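When the fingers do not close together

I want to write down what happened in August, while I still remember it well. Maybe it helps someone who also works with hand-held grippers.

Our task was simple. A person holds the gripper, picks up small things from a table and puts them somewhere else. The recordings are then used for teaching the robot arm, which we call Mutton. Tiina Heinonen and I made 200 recordings in one week, and I was quite proud of them.

On Monday we let Mutton try. It went to the object correctly, it lowered itself correctly, and then it pushed the object away with the left finger before the right one arrived. Every time the same. On the second try it pressed so hard against the table that the arm stopped itself with a force error. I had my hand near the stop button but I was too slow, and this I did not like at all.

First I blamed the software. I spent two evenings with the calibration file and found nothing wrong in it. Then Ashok Dubey took the hand-held tool, closed it slowly in front of his face and asked me why one finger was late.

He was right. One screw in the left mount had become loose, so there was play of around a millimeter. When a person holds the tool, the wrist corrects this without thinking. I had corrected it myself for a whole week and never felt it. The arm has no such habit, so it copied my motion with a gripper that was straight, and the result was a push.
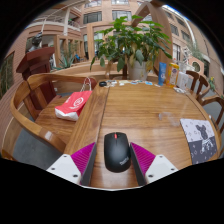
We tightened the screw, put a drop of thread lock on it and threw away the last 100 recordings. The older ones we checked one by one, and most of them were good. Tiina was not happy about the lost days, and I understand her.

Now I do a small check each morning. I close the fingers on a piece of paper and pull it gently. If the paper turns, I stop and look at the screws. I have also moved the stop button to the side of my right hand and lowered the force limit for first trials.

I still have to ask Aarne Seppälä if he saw the same thing with his older tool. He has not answered yet.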